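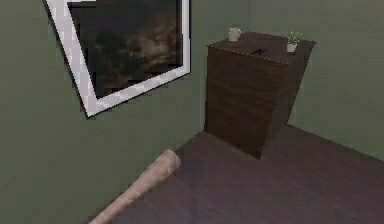 How Graro Is Looked After
An information page for young readers from the Plistotix Learning Center, Stisham
Last updated: 17 Mar 2022

Graro is a robot arm. It belongs to the Plistotix Learning Center and works in the Panyasiri Room on the ground floor. Its job is to pick up small household things and put them where they belong. Many schools visit Graro each year, and students often ask who takes care of it. This page explains how the arm is set up, how it is checked, and what is done when a part wears out.

The parts of the arm

Graro is built from stiff pieces called links. The places where two links meet are called joints. Your own arm is made in much the same way. The bone above your elbow is like one link, your forearm is like another, and your elbow is the joint between them.

Inside each joint there is a motor. The motor turns the joint, and a set of gears makes the turning slower and stronger. Beside the motor is a small sensor called an encoder. The encoder measures how far the joint has turned and sends that number to the computer. The computer needs a number from every joint before it can work out where the end of the arm is.

Wires run through the middle of the arm from the base upward. Some carry power, and others carry messages. Covers fit over the links and keep dust away from the wires.

Setting up the arm

Setting up is done by two technicians. They work from a printed list and sign each line as it is finished. The list is the same every time, even for a technician who has done the job for years.

Step 1. The base is fastened down. Graro's base is held by large bolts. Each bolt is tightened with a special wrench that clicks when the bolt is tight enough. A base that can rock, even a little, makes the whole arm shake.

Step 2. The cables are joined. One cable brings power and one connects the arm to its computer. The plugs have different shapes and cannot be put into the wrong sockets. The power stays off during this step.

Step 3. The stop button is tested. The stop button is large and red, and pressing it makes the arm stop moving at once. No one may continue to the next step until the button has been pressed and the arm has stopped as it should.

Step 4. The arm is sent home. "Home" is the name for the starting position. Each joint turns slowly until it reaches a mark, and the computer then calls that place zero. Measuring with a ruler works the same way. You must know where zero is before the other numbers mean anything.

Step 5. The tool is fitted. The tool goes on last, at the very end of the arm. Graro usually uses a gripper with two fingers. For some lessons a soft cup is used in place of the gripper, and the cup holds things by suction.

Practicing in a computer room

Before Graro tries a new movement, the movement is tested in a simulation. A simulation is a copy of something made on a computer. You may have played a video game with rooms, walls and furniture in it. A simulated room is similar, but it is made for testing machines.

The simulated room used for Graro's lessons looks like part of a home. It has green walls and a dark floor. A mug and a small potted plant stand on top of a dark piece of furniture, a picture hangs on the wall, and there is a sofa. These are all things that an arm in a real home would need to reach or avoid.

The technicians also measure the real arm and type the measurements into the program. If the real link is a little longer than the one on the computer, the practice will be wrong. An arm could then reach too far and knock a mug over. In a simulation, nothing breaks. The technician starts the program again and changes the numbers.

Each new movement must be repeated 200 times on the computer without touching anything by mistake. Only then is it tried on the real arm, and it is tried at slow speed first.

The computer can also look at the room from different places. A view from high up can show how much open floor there is between the furniture. A view from close to the floor can show whether something would pass too near a wall. Technicians compare several views before they approve a movement. 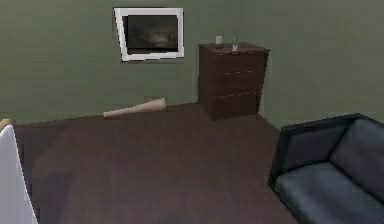 Daily checks

Graro is checked every morning before visitors arrive. The check is short, and it is always done in this order.

Look. The technician walks all the way around the arm and looks for scratches, loose covers and bent cables.

Wipe. The links are wiped with a soft, dry cloth. Water is never sprayed on the arm.

Listen. Each joint is moved slowly, one at a time. A healthy joint makes a low, steady hum. A clicking or grinding noise is written in the logbook, and the arm is not used until the noise has been explained.

Test. The arm moves to home, then to a small metal pin, then back to home. The tip must come to the same spot beside the pin each time. If it does not, the arm has to be measured again. This measuring is called calibration.

The logbook

Everything done to Graro is written in a logbook. Each entry gives the day, the work that was done, and the name of the person who did it. The logbook now has 1549 entries, beginning with the day the arm was first bolted to the floor.

Old entries are useful. A joint that needed cleaning once may need it again, and the logbook shows how long it ran in between. Technicians also use the book to decide which spare parts to keep on the shelf.

A repair in February

In February, a technician heard a faint clicking from joint 3 during the morning check. Joint 3 is Graro's elbow. The technician wrote down the noise, turned off the power and placed a lock on the switch. A lock of this kind means that the arm cannot be turned on by someone who does not know that work is being done. The technician kept the key until the job was over.

The forearm was held up by a padded stand. Without power, a robot arm may sag under its own weight - the stand keeps it from falling on anyone's hands. The cover was then taken off, and the screws were placed in a tray with a numbered space for each one.

Inside, one gear had a worn tooth. The old grease was cleaned away, a new gear was put in, and fresh grease was added with a small brush. Too much grease can be as harmful as too little, for it can creep into the sensor. The amount was weighed before it was used.

When the cover was back on, the arm was sent home and calibrated. Its measurements on the computer were checked as well. A joint with a new gear can stop in a slightly different place, and the simulation has to match. The whole repair took 2 days. Most of that time was spent testing.

The old gear is kept in a glass case near the entrance. Visitors may ask to see it with the magnifying glass.

Rules for visitors

Stay behind the yellow line while the arm has power. A green lamp shows that the arm is off, and an amber lamp shows that it is on.

Do not lean on the fence or put anything through it.

If you see something fall, tell a member of staff. Do not pick it up yourself.

Any visitor may ask for the arm to be stopped. You will not be in trouble for asking.

Words to know

Calibration: checking a machine's measurements and correcting them.
Encoder: a sensor that tells the computer how far a joint has turned.
Gear: a wheel with teeth that passes on movement.
Joint: the place where two links meet and can turn.
Link: a stiff piece of the arm between two joints.
Simulation: a copy of a place or machine made on a computer for practice.

Something to try in class

Hold your elbow still against your side and try to touch your nose, your knee and the top of your head. Write down which ones you can reach. Then let your elbow move and try again, keeping your wrist stiff. Talk with your group about which joints Graro would need for each task.

Teachers may request the printed version of this page from the front desk of the Plistotix Learning Center. Copies in large type are kept there as well.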